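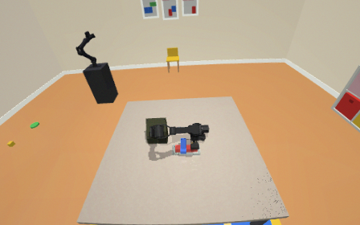
Skastska word list, README

Last change: 8 April 2026

Skastska is a list of words used by people who repair and bind books by hand. It gives each word in English, Latvian and Estonian, with a short explanation and, where I could find one, a sentence in which the word is used. I began it when I was translating a binding manual and could not find the same word for the same thing in any two dictionaries.

The list is kept by Zane Sproģis. Corrections are very welcome, also small ones.

What is in the folder

words.csv - the main list, one word in each row
sentences.csv - the example sentences, joined to the main list by the column word_id
sources.txt - short names of the sources and what they stand for
changes.txt - what was changed and when
old/ - the first version, kept only because one reader still uses it

All files are saved as UTF-8. Please check this first if the Latvian or Estonian letters look wrong. Some spreadsheet programs guess another encoding when you open the file with a double click, and then they save the wrong letters back into it. Use the import menu instead.

Size

The main list has 300 words. For 200 of them there is at least one example sentence. In 26 rows the Estonian column is empty, and I prefer to leave it empty until a person who works in the trade can tell me the word. I did not fill these rows from a general dictionary.

Columns in words.csv

word_id: a number which does not change, even if the word is moved or spelled differently later.
en, lv, et: the word in each language. Nouns are in the singular, verbs in the form you would look up in a dictionary.
part: noun, verb or adjective.
topic: one of paper, leather, sewing, glue, boards, tools, damage.
note: the explanation, in English only.
source: the short name from sources.txt. If there are two sources, they are separated with a semicolon.
sure: yes or no. The value no means that I have the word from one source only, or that two sources did not agree.

Sources

Raudsepp is a set of typed workshop notes in Estonian. The pages have no date. The writer was clearly a binder of account books, so the words for sewing and boards are rich and the words for leather are few.

Flaster is a price list and repair guide from a small bindery, in English and Latvian. It is good for damage and glue. The Latvian in it is sometimes very close to the English, and I have marked such words with sure = no.

Stolach is a handwritten notebook. I read it in August and it took longer than I planned, for the writer shortened almost every word. Where I could not read a word with certainty I left it out.

The rest comes from talks with binders, marked as "spoken" in the source column. I wrote the words down during the talk and read them back to the speaker at the end.

Known problems

The words for the parts of the spine are not yet in good order. English binders make a difference between "raised bands" and "cords", but two of my Latvian speakers use one word for both. I have put them in two rows with the same Latvian word, and this may look like a mistake.

"Joint" and "hinge" are mixed up in the sources. I follow the use where the joint is outside the book and the hinge is inside. If your teacher says it the other way, please look at the note before you send a correction.

Colours of leather and cloth are not included. I collected 20 of them and then took them out again, because every shop had its own names.

Glue words change quickly. The old sources know only paste and animal glue, and the words for newer glues are all from talks.

How to send a correction

Write the word_id, the column, what stands there now and what should stand there. Please also say where you know the word from - a book, a workshop, your own work. A correction without this can still be useful, but it will be entered with sure = no.

If you want to add a new word, one language is enough to begin with. I will give it a number and ask the others.

Use

You may copy the list, print it and change it for your own needs, also for paid work. Please keep the sources file together with the list. The sentences from Stolach may be used for teaching, but not printed in a book without asking me first.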